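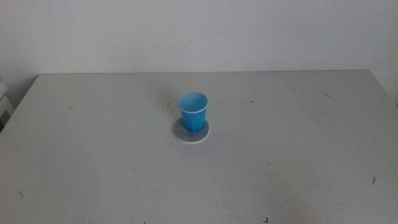 Reviews / Software / Perception and Planning
9 min read

Keveo 2.5: tabletop perception and grasp planning, reviewed

By Tanvir Samarakoon
April 20, 2022

Keveo is a perception and planning package for single-arm tabletop work. It takes one fixed camera, a calibration file and a robot model, and it returns object poses, a collision scene and a ranked list of grasps. Version 2.5 replaces the segmentation backend and moves configuration out of the launch files into a single project file. I ran it for five weeks on a pick-and-place cell at Milemdale, mostly on drinkware.

Installation

The installer is a container image plus a thin command line client. Setup on a clean workstation took 37 minutes, most of it download. The client checks the driver version before it pulls the image, a change from 2.4, which pulled everything and then failed. Offline install is supported but documented on a page that still describes the old directory layout. The correct path is the one printed by the client's "paths" command.

License activation needs a network connection once. After that the license file can be copied to the cell controller.

Calibration

Camera-to-table calibration uses a printed board and a guided routine. The routine asks for board placements one at a time and rejects those too close to an earlier one. It reports reprojection error per placement as well as the mean, so a bad placement can be deleted without starting over. I would like the same for the camera-to-robot step, where a single bad sample still means repeating the set.

The project file stores the calibration with a hash of the camera settings. Change exposure or resolution and Keveo refuses to start until the mismatch is acknowledged. This was irritating on the first day and caught a real mistake in the second week.

Table plane and background

The table plane is fitted at startup and held. Anything above the height threshold becomes a candidate object, and anything below it is treated as surface texture. The default threshold is reasonable for a pale matte tabletop. Small dark marks on the surface were picked up as candidates by the color-only mode in 2.4. In 2.5 the color and depth masks are combined before candidates are made, and flecks and fibers drop out at that stage. They remain visible in the debug overlay as rejected regions, with the reason for rejection attached.

Objects that enter the camera view from beside the table need an explicit region of interest. Without one, Keveo tries to segment the neighboring equipment and adds it to the object list with a low score. The region editor is a polygon tool in the web panel. It works, but it has no undo.

Segmentation: the cup and coaster case

The reference task in our cell is a blue plastic cup standing on a round coaster. The coaster is wider than the cup base, mottled bluish gray on top with a white rim, and the cup has its own thin white rim at the mouth. It is a useful test because the two objects touch, the coaster is flat, and the cup does not have to be centered on it.

Version 2.4 merged the two often enough that Rasa Pētersons, who maintains our planning code, wrote a post-filter to cut the mask at a fixed height. Version 2.5 keeps them separate by default. Over 241 logged captures of the cup and coaster, the merge occurred in two, both with the room lights changed after calibration. The post-filter has been removed.

The remaining weakness is the coaster itself. Its height is close to the plane threshold, and the mask can lose part of the disc on the shadowed side of the cup. Lowering the threshold recovers the disc and brings back some surface noise. A per-class threshold would fix this. The schema has a field for one, and the parser ignores it without a warning.

Pose and grasp planning

For a rotationally symmetric object Keveo reports position and axis and leaves yaw free. The faceted panels on the cup do not upset this. The planner samples grasps around the axis and scores them on reach, clearance and distance from joint limits. The scores are exposed as separate terms and can be reweighted in the project file.

Side grasps on the cup are planned with the coaster in the collision scene, so the fingers are kept above the disc. Rim grasps need the mouth to be detected as open. There is a flag for it, off by default, and with it on the planner adds grasps with one finger inside the wall. Kinga Kovács tested both on the cell and prefers side grasps for placement accuracy. I agree, although the rim option is the better one when clutter blocks the sides.

Placement targets can be defined relative to another object. "Place cup on coaster" is three lines of configuration. The target defaults to the centroid of the detected coaster mask, so the partial-mask problem above turns into a placement offset. Fitting a circle to the mask edge is available as an option and should be the default.

Tooling

The replay tool is the strongest part of the release. Any logged capture can be rerun through perception and planning with altered parameters, and the two results shown side by side. Logs from 2.4 load after a conversion step.

The web panel is adequate. It redraws the point cloud on every parameter change and becomes slow on a laptop. Error messages name the failing module and the parameter involved, except for planner timeouts, which still return a bare code.

Support answered two tickets, one within a day. The other, on the ignored threshold field, is open.

Compared with Briggs

Briggs covers the same ground with a plug-in structure and source access. It handles multiple cameras, which Keveo does not. It has no equivalent of the replay tool, and its default segmentation needs retraining for touching objects. For a single fixed camera I would choose Keveo. For anything with a wrist camera, Briggs.

Verdict

Recommended for fixed-camera tabletop cells. Existing 2.4 users with touching-object problems should upgrade. Users who depend on thin flat objects should wait for the per-class threshold.

Tested on: Keveo 2.5, single fixed camera, six-axis arm, parallel gripper.

14 comments
Shared 52 times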